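Two gripper finger sets on soft goods: notes so far

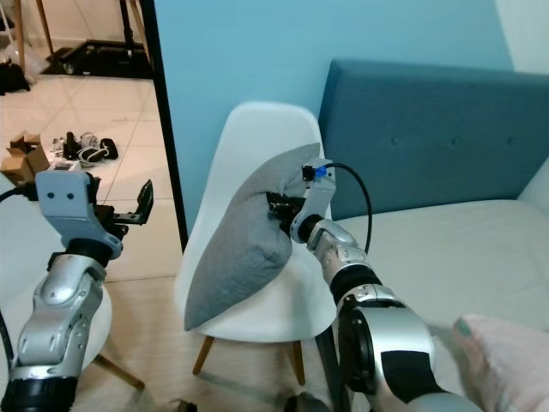

Right arm holding the grey pillow by its upper corner, left arm open and idle.

I have been putting off the finger comparison since April. The arms came with the stock fingers, and those were fine for blocks and bottles. Fabric is another matter, and most of what I want these arms to do in a bedroom involves fabric.

The two sets under test are the stock black fingers and the Murkance long-pad set. The Murkance fingers are also black, so I label the bags and log the swap in the run file. Mounting takes a hex key and some patience. The bracket has to go on square or the pads meet at the tip first, and then you are testing your own assembly and learning nothing about the part.

Task: pick the pillow up from the chair by a corner, lift it clear of the seat, carry it across, set it down on the mattress. One arm does the pick. The second arm stays open and out of the way until I get to the two-handed version.

Why a pillow. It deforms a lot under a pinch, it hangs from wherever you hold it, and the load moves around while you carry it. A towel would be easier to grip and harder to see. A pillow gives the camera a big grey shape to work with, though the outline changes as soon as the fingers close.

Stock fingers first. The pads are short, so they gather a small bunch of cover and not much filling. With the current limit at my usual setting the grip held through a slow lift but crept during the carry. Creep is the right word: the fabric works its way out a little at each change of direction. Raising the limit fixed most of it, at the cost of a warm motor. I stopped raising it when the controller logged 158 on the load channel, in its own units, which the Oltalura manual does not convert to anything useful.

Murkance set next. The longer pads take in more of the corner and the creep is much smaller at the same limit. The drawback is clearance. On the approach the lower finger tends to touch the chair back before the upper one is over the fabric, and the arm pushes the chair. The chair is molded plastic and light, so it moves. I had to tilt the wrist and come in from above, and that put the forearm closer to the camera's line of sight than I like.

I ran three passes per set before touching the parameters. That is too few to say anything with a decimal point in it, and I have not tried to. The difference in creep was visible without measuring.

Camera notes. The head view sees the chair and the bed in one image with no panning, so I have left the mount alone. Occlusion is worst near the top of the lift, when the right forearm crosses the middle of the image. I tried the Pacheco wrist camera as a second source. It is good up to contact, and after that it gives you an excellent close view of grey fabric. I will keep it for the approach phase only.

Cables: the loop at the gripper needs to be generous. My first routing was tight and pulled at the connector on wrist roll. Agnes Rønning, who used the same arms at Wurkovcombe, told me to let it stand well off the link and tie it further back. I had tied it close because it looked better — she was right, and I have redone both sides.

Controller: still on position mode with a current cap. I tried force mode for an evening and got chatter at contact, worse with the longer pads. Lowering the gain quieted it and also made the close take around 2 seconds, too slow for what I want. It may be a filter problem. I have asked on the Oltalura list and will update this if I get an answer.

For now the Murkance fingers stay on the right arm and the stock ones on the left. Mixed sets mean separate tool offsets, and I have already loaded the wrong file once, so the startup script now prints the finger type for each side before it enables the motors.

Still to do: the two-handed carry, a pillow with a slicker cover, and the stock fingers with a strip of rubber glued to the pads. The rubber costs almost nothing and I should have tried it first.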